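Speaker notes, Kelstead Library music evening, 24/11/2018
"How a small-town choir made a record"

Hello everybody, and thank you for coming out on such a soggy night. (Wait for the people at the back to find chairs. Check they can hear me.) I've sung alto with the Sedville choir for most of my grown-up life, so if I wander off into old stories, just wave at me and I'll find my way home.

Start with the church hall. We'd always sung there, and we loved it, and we had no idea how it sounded until we put a microphone in it! Play clip 1 now, 30 seconds, no more. Let them hear the radiator. Let them hear me coming in early too, I suppose.

Then the money part, quickly. The whole record cost us $1,595, and that covers the hall, the engineer, the mixing and the first box of discs. We paid for it with two bake sales and a spring concert, and I still can't look at a lemon bar.

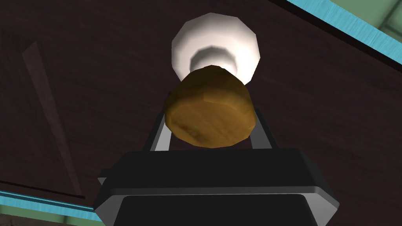
Next, choosing the songs. We had a list of 25 and room for maybe half of those, and there were some hurt feelings, mine included. What helped was singing the whole list through in one evening, tired and hungry, and keeping the ones we still wanted to sing at the end. "Liten" stayed. It's the little lullaby we open with, and I'd like to hum the first line here if my throat is behaving.

Clip 2 is "Fuentealba," the slow one with the guitar. Tell them we recorded it last, after supper, with our shoes off so the floorboards wouldn't creak. Let this one play right to the end and don't talk over it (I did that at the last talk and was scolded in the parking lot).

A word about mixing. I went in wanting every voice louder, which the engineer very kindly explained can't be done. Ask who here has recorded anything, even on a phone, and let them talk a while, this bit is always fun.

Finish with the December concert, doors at the side this year on account of the front steps. Discs are on the table by the coffee. Questions, then clip 3 if there's time.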